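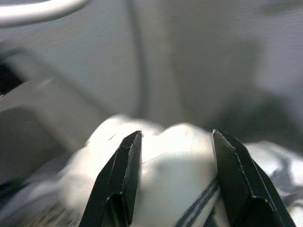 Fig. 7. Open position, with a wide gap between the tips.

4.3 Descaling the Kokley 600 kettle

Your kettle will ask for descaling by growing a white crust and taking longer to boil. It has no light for this. The light was dropped from the Kokley 500 after owners taped over it.

1. Unplug the base. Empty the kettle and let it cool.

2. Pour one sachet of Trummer powder into the kettle and fill with cold water to the lower mark. Vinegar also works, if you enjoy tea that tastes of pickles until October.

3. Plug in and bring to a boil once. Switch off.

4. Leave it for 20 minutes. The fizzing is normal. Stirring does nothing, but people like to.

5. Pour away, rinse twice, then boil a full kettle of plain water and throw that out too.

CAUTION: Do not put the base in the sink. Do not put the base in the dishwasher. Section 2 says this as well, and we still get the letters.

Note: The spout filter lifts out for brushing. It goes back in with the tab facing the handle. Facing the other way it also fits, and drips.

If crust remains, repeat steps 2 to 5. In hard water areas expect to do this every 183 boils or so. Keeping a tally is optional.

Spare filters are part no. 884, sold singly. Order from Temik and mark the form for Reto Schwaiger, Parts Desk.

4.4 Storing the cord

Wind the cord under the base, clockwise.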